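Chapter 2
Fabrics in the Home

Learning goals
After studying this chapter you should be able to name the main fiber groups, explain the difference between a woven and a knitted fabric, and read a care label.

Key terms: fiber, yarn, staple, filament, weave, knit, blend, finish

Urszula Pawłowska runs the laundry at Dinsa, a guesthouse with its own sewing room. In February she changed suppliers and bought a set of sheets from a mill called Flisarora. The old sheets were cotton. The new ones were a blend of cotton and polyester. They dried faster and needed less ironing, but guests said they felt warmer at night. By spring she had gone back to cotton for the beds and kept the blend for table covers.

Her decision rested on facts you will meet in this chapter. A fabric behaves the way it does for three reasons: the fiber it is made from, the way the yarn is put together, and the finish applied at the mill. Two fabrics can look alike on the shelf and wear very differently.

Most households own both of the main fabric structures. Bed sheets are usually woven. Two sets of yarns cross at right angles, and the cloth has little stretch along either set. T-shirts are usually knitted. The yarn runs in loops, and the loops open and close as the wearer moves. A knit recovers its shape well after light wear, but it can stretch if it is hung while heavy with water. A woven sheet can be pulled flat by hand. Both kinds of cloth crease, and how deeply depends a great deal on the fiber.

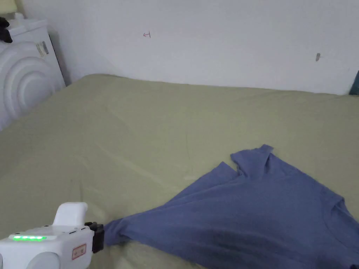 2.1 Where Fibers Come From

Fibers are divided into two groups, natural and manufactured. Natural fibers come from plants or animals. Cotton grows around the seeds of the cotton plant, and linen comes from the stem of flax. Wool is sheared from sheep. Silk is drawn from the cocoon of the silkworm and is the only natural fiber in common use that forms a long, continuous filament. The others are short and are called staple fibers. They must be twisted together before they can be used as yarn.

Manufactured fibers are made by forcing a liquid through small holes and letting it harden. Polyester and nylon are made from chemicals obtained mostly from petroleum. Rayon starts as wood pulp, so it shares some properties with cotton, including the way it takes up water.

Before you go on, look at the labels on two garments you own. Write down the fiber content of each and keep your notes for the activity in Section 2.4.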